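Bottle deposit going up, is anyone else saving theirs?
Local Talk > Stendby and surrounding

marshhen
Posted Tuesday, December 9, 2025
Hi all! My sister over in Fekholm says their deposit machine takes plastic now, and I've been thinking about how we do things at our house. We go through a lot of fizzy water (my husband would drink it in his sleep if he could), and since October I've been keeping every bottle in the garage. I'm up to 90 and the car won't fit.

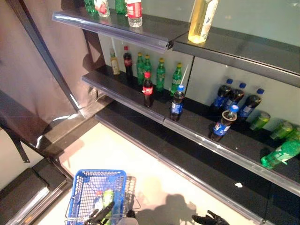

So my question is whether I should drive them over to Fekholm or just put them out at the curb like I always did. It's a nice drive, and there's the bakery, but I don't want to burn more in gas than I get back.

tin_roof
Curb. I know that's not the fun answer. I did the Fekholm run twice last winter and stood in line both times behind a fellow with 1,000 cans.

oldpepper
Have to disagree with tin_roof, friendly as ever! Go on a weekday morning and you'll walk right up. Leave the caps on, don't crush anything, and keep the labels on too, or the machine spits them back at you and you feel like a fool.

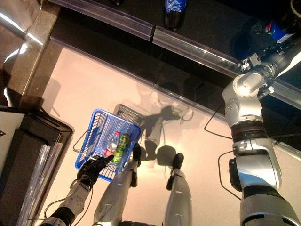

What helped me most was giving up on trash bags. They rip, they leak on the seats, and you can't see what's in them. A plastic shopping basket is much better, one of those blue ones with open slots and a wire handle that folds down to the side. You can lay the bottles in with the caps all pointing one way and feed them in with one hand.

tin_roof
A basket holds what, a dozen? She has 90, pepper. She'll be walking back and forth to the car till supper.

oldpepper
Then she gets her steps in before the bakery :)

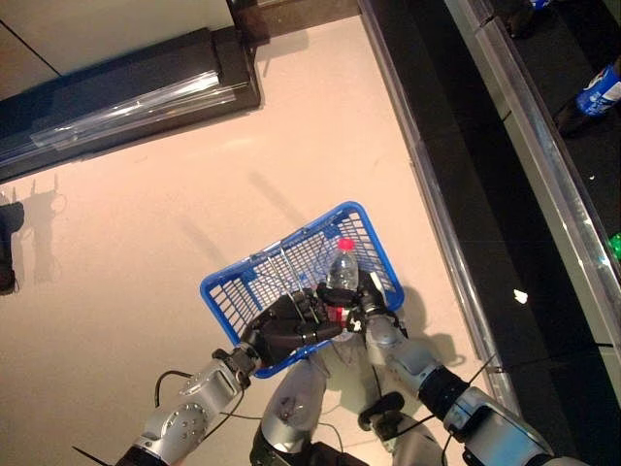 quiltsandkale
We quit buying bottled altogether and got a Pleria soda maker, and I'd never go back. It took the kids a month to stop complaining about the bubbles. I still save the few we get at parties and give them to the school band, who are trying to get to 100 bags by spring.

marshhen
Oh, I didn't know about the band! That might settle it. Do they pick up on the Tanabe side of town, or do I drop off?

quiltsandkale
Drop off, side door by the gym. Rinse them first, please, the hallway gets ripe.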